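Safe Practice for Small Desktop Robot Arms
Progress report to Gestora, September 14, 2021
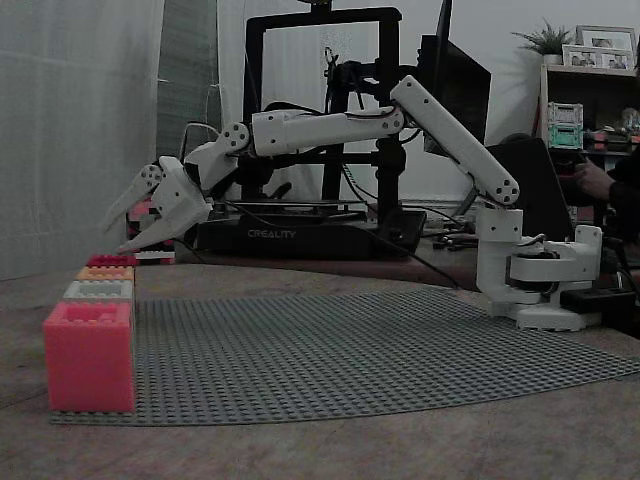
Two-fingered gripper over the brick baseplate, Catero bench.

Prepared by Raquel Caldeira. Technical review by Ojārs Laur.

Work done in this period

The draft rules now stand at 13 clauses. The first version was written for floor-standing machines and scaled down, and it did not fit. Small arms are used on ordinary tables in shared rooms, next to other equipment, and people sit within reach of them. We rewrote the draft from the start with that setting in mind.

Bench work on toy building bricks continued at Catero. Bricks were chosen as the test object early on and we have kept them. They are cheap, every site can get them, and large and small sizes call for different gripper openings.

Clauses changed since July

Clause 2, working area. Each site must mark the full reach of the arm on the table, including the space behind the base. The earlier text covered only the area in front of the gripper. Veloso asked for the change after going through the draft with its own staff.

Clause 5, cables. Cables that run along the arm must have enough slack for the full range of every joint, and this must be checked by hand with the power off. Cables from other equipment should be routed outside the marked reach. Where a table is too small for that, they must be tied down.

Clause 6, mounting. The base must be clamped or bolted. Weight alone is no longer accepted.

Clause 9, people nearby. One named operator is in charge of the arm at any time and keeps the stop control within reach. Anyone else in the room is told before motion starts. Hands stay out of the marked area until the arm has stopped and the operator has said so out loud.

Clause 11, shared tables. The arm and any other powered machine on the same table get separate switches, both labeled.

The other clauses had wording changes only.

Site trials

Three sites agreed to try the draft: Catero, Veloso and Pitell. Catero and Veloso have finished. Pitell has the documents but has not started, as its bench was moved to a different building over the summer.

Both finished sites found the daily checklist too long. Operators were ticking the cable and mounting checks together without doing the second one. We have split the list into a start-of-day part and a before-each-run part, and the second part fits on a card.

Problems

The speed limit in clause 7 is still open. Ojārs wants one fixed limit for all arms of this size. Veloso would like the limit to depend on the load. We do not have enough test data to settle it and have left the stricter figure in the draft for now.

Translation of the operator card is behind schedule.

Next period

Finish the Pitell trial, run the speed tests for clause 7, and send the second draft to all three sites for comment. No change to the budget is requested. Spending on travel was below plan, and we would like to move the unused part to printing of the operator cards, if Gestora agrees.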